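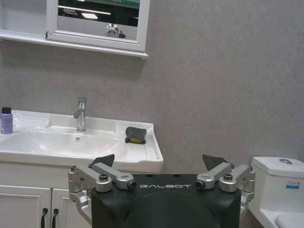

Fig. 6. Gripper open at the basin. Sponge on the right-hand ledge, toilet to the right.

6. Gripper won't close, or closes and lets go (fault 142)

Read before you touch anything. Applies to the washroom routine only. Kitchen routine has its own section.

What you'll notice: arm reaches for the sponge, fingers stop part way, fault 142 on the Plustora panel. Or no fault at all and the sponge gets dropped. Second one is worse as the arm carries on wiping with nothing in its fingers.

CAUTION: Press the stop button before reaching between the finger pads. Pausing from the panel is not a stop. The fingers can still move on a pause. Suha Qaisi got a pinched thumb this way in January, no lasting harm but it hurt.

CAUTION: Keep hands off the side linkages as well. They swing out when the gripper opens.

6.1 Make it safe

1. Press stop. Wait for the panel to show HELD.
2. Support the arm from underneath with your free hand, it may sag a little.
3. If the fingers are holding something, leave it there for now. Do not pull.
4. Turn the release key to 2. Fingers go slack. Take the item out.

6.2 Check the gripper

5. Look at both finger pads. Soap film, grit, a torn edge? Wipe with a damp cloth, then a dry one. No solvent.
6. Move the linkages by hand, slowly. Both sides should travel the same. If one side sticks, stop here and call Ravport.
7. Check the hex bolts on the outer joints, one each side. Snug, not forced. If either one turns freely, do not run the arm.
8. Turn the key back to 1.

Note: do not oil the pivots. Oil gets on the pads and you'll be back here by the afternoon.

6.3 Check where the sponge sits

9. Sponge goes on the right-hand ledge of the basin, near the back corner. Folded is fine.
10. Bottles stay at the far left of the rim. A bottle next to the sponge will set off 142 nearly every time.
11. Cabinet mirror door: shut it fully. Left ajar it can throw reflections at the head sensors and the reach comes out short. Gonzalo Arroyo spent two days swapping pads before he foud this one.
12. Toilet lid and seat down before the arm swings right.

6.4 Restart

13. Stand clear, hands clear. Release the stop button.
14. Panel: Service, Gripper, Open and close. Run it twice with nothing in the fingers.
15. Now run Single pick. Watch it all the way thruogh. Finger on the stop.
16. Grip reading should settle at 200 or over. Under that, clean the pads again and repeat from step 14.
17. Clear the fault and write it in the log. Pad cycle count too.

Fault comes back after two tries: leave the arm on stop, tag it, ring Ravport. Have the log handy. Do not raise the grip limit to get round it.

Section updated August 2023. Replaces the loose sheet in the Erker folder, bin that one.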